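4. Setting Up Stock Locations and Item Records

Last updated: 20/05/2025

Complete the database installation in Section 3 before you begin. The steps below apply to Trunemum Stockroom in both single-site and multi-site mode. You need an account with the Supervisor role. Accounts with the Clerk role can open the same screens but cannot save changes.

4.1 Create a location

1. From the main menu, select Setup > Locations > New.
2. Enter a location code. Codes can have up to 7 characters and must start with a letter. Spaces are removed on save.
3. Select a location type: Shelf, Bin, Basket, or Floor.
4. Enter the parent location. Leave this field blank for a top-level location.
5. Click Save. The status changes from Draft to Open.

Note: The location type controls which count screen is shown in Section 6. It can be changed later, but only while the location holds no stock.

CAUTION: Do not reuse the code of a deleted location. Old movements stay linked to the code and will show up in the history of the new one.

4.2 Create an item record

1. Select Items > New.
2. Enter the item name as it should print on the pick list. Names in Chinese, Thai, and other non-Latin scripts are accepted. If they print as empty boxes, install the extended font pack on the print server and restart the print service.
3. In Package Form, select Tube, Carton, Pouch, or Other.
4. In Base Unit, select the smallest unit you issue. For tubes this is normally Each.
5. If the item is handled in a clear outer wrap, check Wrapped.

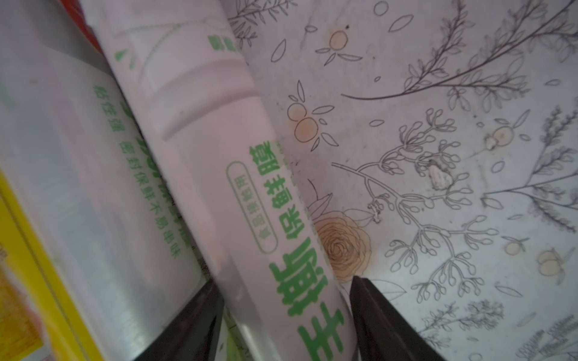
6. Enter the supplier's item number. This field is required if automatic reordering is turned on.
7. Click Save.

Note: Base Unit is locked after the first stock movement. To correct it, close the item record and create a new one.

4.3 Enter supplier details

Supplier details are stored once and shared by all items from that supplier. Go to Suppliers > New and fill in the company name, address, telephone, fax, and website. Copy the company name in its original script into Legal Name, and put a romanized or translated form in Display Name. Reports use Display Name, while purchase orders use Legal Name. 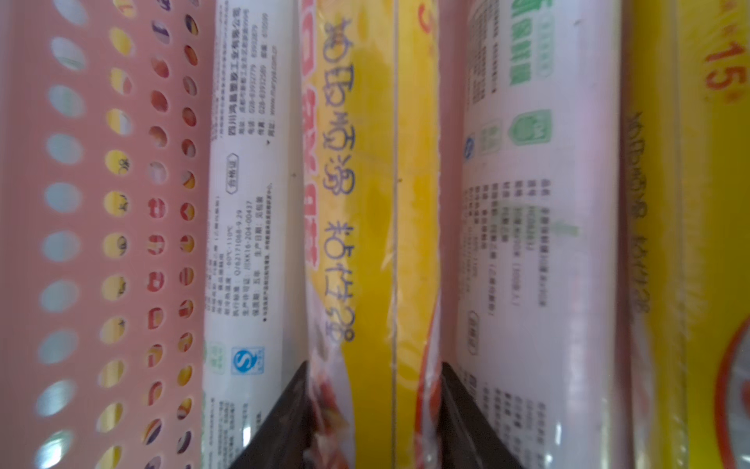
Telephone and fax numbers are saved with the country code in a separate field. Enter the area code in the number field, including any leading zero. The system drops the zero when it builds an international number - do not remove it by hand.

If two supplier records have the same telephone number, a duplicate warning appears. Click Merge to combine the records or Keep Both to go on. A merge cannot be undone.

4.4 Assign items to a location

1. Open the location and select the Contents tab.
2. Click Add Item and scan or type the item number.
3. Enter the minimum and maximum quantity. The maximum must be greater than the minimum.
4. Repeat for each item, then click Save.

A Basket location can hold up to 21 different items. For a Basket, the maximum quantity applies to the whole basket and is counted in base units.

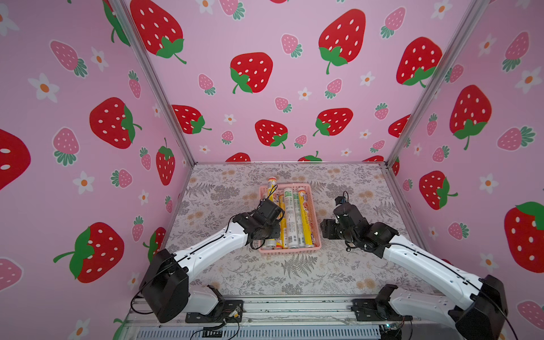
Shelf and Bin locations have no limit on the number of items, but the Contents tab loads slowly on long lists. Split large shelves into child locations where possible.

If error 417 appears on save, another user has the location open. Wait for the lock to clear, or ask a Supervisor to release it under Tools > Locks. Unsaved lines are kept for 2 hours.

4.5 Check the setup

1. Select Reports > Location Check.
2. Choose the top-level location and click Run.
3. Correct any line marked Incomplete.
4. Run the report again until no lines are marked, then go to Section 5, Opening Balances.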